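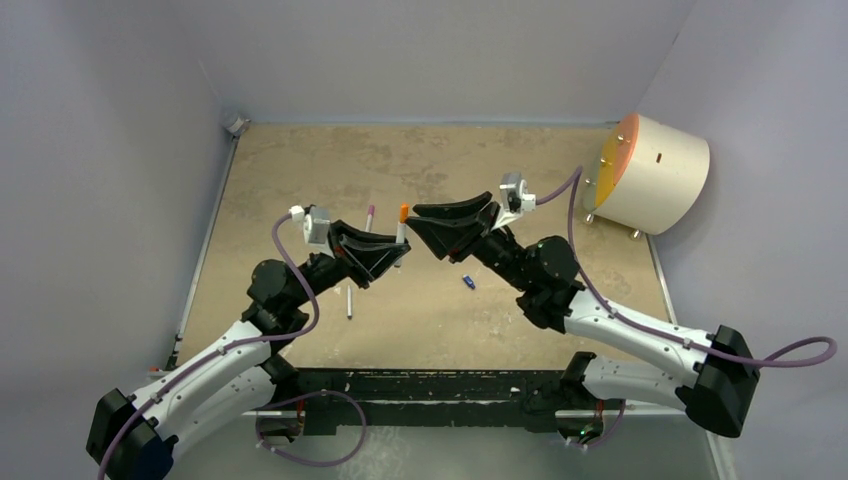

LED strip under cabinets is dimmer at the far end and flickers when dimmed low

Lighting and Electrical > Low voltage

Posted by Benjamín Valdebenito

I have one run of constant voltage strip under the wall cabinets in my kitchen (Jondside, unit 403). Details:

Strip: Lengyel single color, 24 V DC, 3000 K, one piece cut to 3000 mm, label says 14.4 W per meter
Supply: Gerbridge 24 V, 60 W, not dimmable on the input side
Dimmer: Illarbridge inline PWM dimmer on the 24 V side, next to the supply
Cable: 22 AWG two-conductor, 8 m from the supply closet to the strip

Two problems. First, the end of the strip by the window is visibly dimmer than the end by the fridge, where the cable connects. It is worst at full brightness. Second, at the lowest quarter of the dimmer range the whole strip flickers. The flicker does not move along the strip and it does not depend on what else is running in the kitchen. I have moved the dimmer to a different outlet of the same supply with no change.

Readings at full brightness, everything connected:

Supply terminals: 24.0 V
Strip input: 22.4 V
Far end of strip: 21.3 V

With the strip unplugged, the cable end reads 24.0 V. I was told by the shop that a 60 W supply is too small for this strip and that I need the next size up. Is that right? The cable is in the wall and I would like to leave it there if possible. The closet side is accessible and so is the whole underside of the cabinets.

Krisztina Simon

The shop is wrong about the supply. Your load is 3 m times 14.4 W, so 43.2 W. A 60 W supply runs that at 72 percent. It also holds 24.0 V at its terminals under load, and an overloaded supply would not. A bigger one will give you the same 24.0 V in the closet and the same 22.4 V at the strip.

You have two separate voltage drops and you should treat them separately.

The cable. 43.2 W at 24 V is 1.8 A. 22 AWG copper is 0.053 ohm per meter, and the current goes out and back, so 16 m of conductor is 0.85 ohm. At 1.8 A that gives 1.5 V. You measured 1.6 V, so the cable accounts for nearly all of it and the connectors are probably fine.

The strip. You lose another 1.1 V in the copper of the strip itself. This is what makes one end dimmer than the other. The cable drop lowers the whole strip evenly and you would not notice it by eye without a second strip to compare.

So the uneven brightness can be fixed without opening the wall. Feed the strip from both ends, both from the point where the cable comes out. Steps:

1. Turn off the supply at the breaker and confirm with a meter that the low voltage side is dead. Some supplies hold a charge for several seconds.

2. Run a second pair along the back edge of the cabinets from the existing strip input to the far end. Use 18 AWG. Before cutting, write plus and minus on both ends of the pair with a permanent marker. The two conductors look the same once the jacket is off.
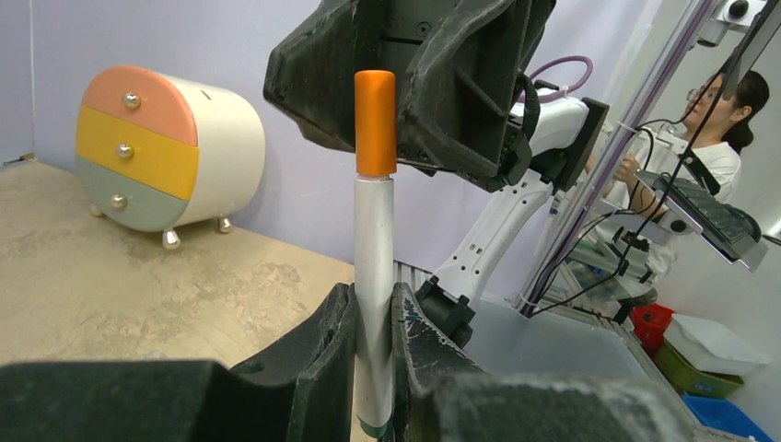
3. Solder the new pair to the pads at the far end of the strip, plus to plus and minus to minus. Tin the pads first and keep the iron on them for no more than two or three seconds. Clip-on connectors work too but check that they are rated for the current and that the teeth reach the pad through any coating.

4. Join the other end of the new pair in parallel with the cable at the strip input. Use lever connectors in a small box, or solder and heat shrink. Do not twist and tape.

5. Before restoring power, check with the meter on ohms that plus and minus are not shorted.

6. Power up at full brightness, wait ten minutes and measure again at the input, the middle and the far end. The lowest point should now be near the middle, and the difference from the ends should be much smaller than before.

If you also want the lost overall brightness back, pull 18 AWG through the wall using the old cable as a pull line, provided it isn't stapled. That would bring the cable drop to 0.6 V. I would do the second feed first and see if you still care.

Béla Kovács

Just turn the strip around so the bright end is at the window. In my kitchen the dim end is over the toaster and no one has ever mentioned it.

Also check the aluminum channel. If the strip is stuck straight onto wood it runs hot, and hot strip gets dim early.

Aranka Major

Krisztina covered the voltage drop. On the flicker:

Flicker that is the same along the whole strip and only appears at the low end is usually the dimmer. With PWM the strip is switched fully on and off, and the dimmer setting changes the share of time it is on. If the switching frequency is low, short pulses become visible, mostly when you move your eyes or your hand under the light. Look for the frequency in the dimmer's data sheet. Some low cost units run at a few hundred hertz. Models at 3000 Hz and up are easy to find and are wired the same way.

A test that costs nothing: bypass the dimmer by connecting the supply straight to the cable. If the light is steady at full output you have ruled out the supply under normal load. It does not rule out the supply at light load, as certain switching supplies go into a burst mode when the load drops under a minimum. Check the supply label or sheet for a minimum load figure. If there is one, and your strip at a quarter brightness falls below it, replacing the dimmer alone may not help.

Don't put a wall dimmer on the input side of that supply. You said it isn't dimmable there, and it can fail.

Benjamín Valdebenito

Second feed is in. At full brightness I now read 22.4 V at the input, 22.1 V in the middle and 22.3 V at the far end. I can't see a difference between the ends. Leaving the wall cable alone.

The dimmer bypass gave steady light. The supply sheet lists no minimum load. I have ordered a faster dimmer and will post the model and the result when it is fitted.

Colton Gosselin

Same symptom here with a different strip, at the low end of the dimmer only. Please do post the model.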